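Rain again, April

I woke before seven and the rain was already on the window. My first thought was to stay in bed, but I had promised Mariama that I would take the boxes to her new flat on Flallholm before she starts work. So I made tea, I drank half of it, and I went.

I like to write down the roads I drive, because after some months I forget them. The first part today was the long straight road with the low curb and the grass on the left. I never noticed before how muddy the ground is there, and how the one white post stands alone like somebody waiting for a bus. Water was lying on the road in shallow puddles and I went slowly. My mother always said that a puddle has no bottom until you know it. It sounds better in her language.
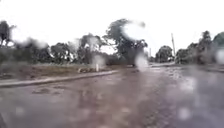
Later, the street with the big tree

After that come the houses. I know this street better, I used to walk there with Wumpini Aryee when we both had the evening class. We stopped under the big tree when it rained and she tested me on the verbs. Today the tree looked very heavy and dark, and the footpath beside it was pale grey. The asphalt has a reddish color in the rain – I do not remember it like this in summer. I was thinking about the verbs and I almost forgot to look for number 517.

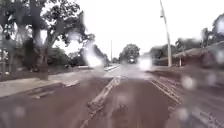

Wet street, yellow lines, the big tree on the left.

Mariama came down in her slippers to open the door. We carried 10 boxes up the stairs, and one of them was only books, so of course I took that one. She gave me bread with egg and wanted to pay for the fuel. I said no, she said yes, and I found the money in my coat pocket when I was home. I will put it in her birthday card.

My shoes are by the heater now, with newspaper inside. I still have to call Wumpini and ask if she wants the blue lamp, Mariama has no place for it. Also buy milk and new wiper blades.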